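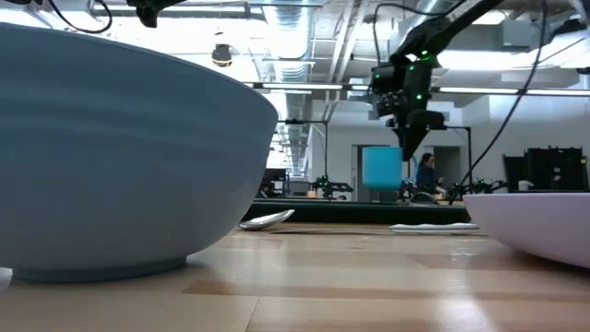 22 August 2022

The table-setting task finally runs end to end on the new planner, so I thought I'd write up what changed before I forget. Most of it is software. The arms are the same arms, and I haven't touched the gripper code since July.

For anyone who hasn't read the earlier posts: the job is to lay out and clear a small set of tableware, which means bowls, a cup, a spoon and a napkin. The task list comes in as plain text, gets turned into a sequence of pick and place steps, and each step goes to a motion planner called Civlow. Bảo Bùi wrote most of Civlow. I look after the part that decides what to ask it for.

The old version planned each step from scratch. It looked at the table, found the objects, picked a target, planned a path, moved, and then looked again. That was easy to debug and very slow. Worse, it would sometimes put the cup down in a place that made the next step impossible. The spoon needs a low approach from the side, and if the cup is standing where the wrist has to go, no path comes back. The planner would then try again with a slightly different grasp, fail, try again, and give up after 16 attempts.

The new version looks two steps ahead. Before it commits to a place for the cup, it checks that at least one grasp for the next object is still reachable. It doesn't plan the full path for that second step. It only runs the inverse kinematics and a rough collision check, with the bowls as fat cylinders and the cup as a thin one. Diễm Tiêu suggested the cylinders. I had been using the full meshes and the check took longer than the motion did.

Perception was the other half of the work. Our table is glossy and the overhead lights reflect in it, and a bright patch of wood looks a lot like a napkin if all you have is a colour threshold. The napkin is also nearly flat, so depth doesn't help as much as you'd hope. For a while we had a tool called Sekham that fitted a plane to the table and kept anything sticking up from it. It was fine for bowls. It lost the napkin whenever the plane fit drifted by a few millimetres, and it regularly cut the handle off the spoon and reported only the bowl end.

What we do now is segment in the colour image first, from two viewpoints, and keep only regions that stay put on the table when the view changes. Glare moves when the camera moves. A napkin doesn't. It's an old trick and I should have tried it sooner. Tài Lại had it working in an afternoon, then spent much longer fixing the timestamps, as the two cameras were not as well synchronised as the driver claimed.

The spoon is still the worst object. It is shiny, so the depth is full of holes, and the pose estimate sometimes comes out turned end for end. I added a check that compares the width at both ends of the mask and flips the pose if they disagree with the model. This is crude but it has fixed nearly all the wrong grasps. The ones left are when the spoon lies close to a bowl and the mask takes in a piece of the bowl's base.

We ran 175 trials on the final build and 161 finished without anyone stepping in. Most of the failures were the spoon. A few were the cup, where the release check was too strict and the arm held on until the step timed out. I've loosened that threshold since, but I haven't rerun the full set, so I won't claim anything for it.

A note on logging. Every step now writes out the segmentation masks, the chosen grasp, the rejected grasps and the reason for each rejection. Quyên Võ asked for the last part and I grumbled about it, as it made the log files much bigger. It has already paid for itself. One bug, a joint limit entered in degrees where the code wanted radians, had been hiding behind a general "no plan found" message for weeks. With the reasons written out it took ten minutes to find.

The viewer for these logs is still poor. It loads a whole run into memory and then scrolls badly. Xuân Đàm has a half-finished replacement that reads one step at a time, and I've been using that on my own machine. The timeline works and the search doesn't.

Next I want to replace the fixed two-step lookahead with something that can go deeper when the table is crowded. With both bowls out and the cup between them there are few good places left for anything else, and two steps isn't always enough. I also need to move the object models out of the main repository, where they have no business being. That's this week's job.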